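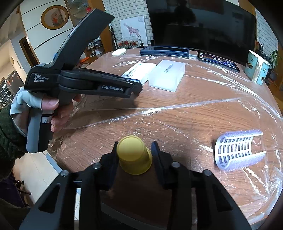

So I finally did the Flevville to Sisberg train, the slow one, and I have opinions!

First, the ticket. I bought mine on the Horari app the night before and paid 30 for the round trip, seat included. The app is fine once you find the little menu that lets you pick a side of the car. Going out you want the left, for the river. I got the right, and spent a good part of the morning looking at the backs of warehouses (some very nice warehouses, to be fair).

The station at Flevville has been half closed for works since last July, so you go in through the side door by the bike racks and then down a long corridor with arrows taped to the floor. Give yourself 18 minutes if you have a suitcase. I gave myself six and ran. A woman with two cellos was running too, and we both made it – barely – and she ended up across the aisle from me, eating an enormous pretzel.

Our engine was number 1323, one of the old green ones. I know some of you care about this stuff, so there you go. It's loud. The windows still open at the top, though, and I'd take that over air conditioning any day. We stopped at every single platform along the valley, including one where the only thing in sight was a goat shed, and two people got off there with grocery bags and walked straight into a field.

Food: there's no café car anymore. Sotiropoulos, the bakery on the square in Flevville, opens early and does a spinach pie that holds up really well in a backpack. Get two. I got one and regretted it somewhere past the second tunnel.

Sisberg itself deserves its own post, so I'll save the castle and the awful museum audio guide for later. The last train back leaves earlier than you'd think, and the board on the platform was showing the winter times when I was there, so check the app. I came home on the left side, which on the way back is the wrong side again. More warehouses!

I'm planning to do it again when the evening trains start, and I've already got my seat picked out.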